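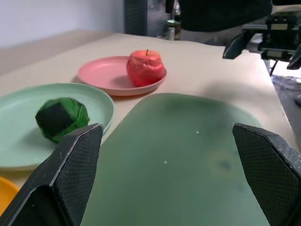
What did our group want to learn from the open day at Dollolholm?

We wanted to learn how much work a person must do before a robot can move simple things on a table.

June 9, 2024
By a second-year student of the Gura evening course

The visit was in May. The workshop in Dollolholm belongs to Grurodon, a small firm which prepares robot arms for schools and kitchens. We had read two texts before we went, but I must admit that I understood them only partly until I stood beside the table.

The demonstration is called Sokol. The arms work over an ordinary table with coloured plates, a green tray and a few things to pick up, such as a red apple on a pink plate. Each arm has a gripper with two fingers. The inner side of the fingers has a fine diamond pattern, and our guide said it helps to hold smooth things.

First the guide moved the arms by hand control and explained every step slowly. One full try, with putting everything back, took 107 seconds. Later a student from our group was allowed to do the same task and needed much longer. She closed the fingers too early two times. I noticed that it is difficult to judge the distance when you look only at the screen.

The firm told us that they collected 2,000 tries for this one task. From the last hundred, 96 were good enough to keep. I asked what happens with the bad ones. They are stored separately, and a worker writes a short note about the mistake.

In my notes I wrote three questions which I could not answer at home. How does the robot behave if the plate stands in another place? Who decides that a try is good? How often must the finger pads be changed? The first one was answered in the demonstration: the guide pushed a plate to the side and the arm stopped and waited. For the second, two workers look at each recording. The third I forgot to ask.

For the next part of the project I will compare these notes with the measurements from our own school arm, which has only one gripper and no pattern on the fingers.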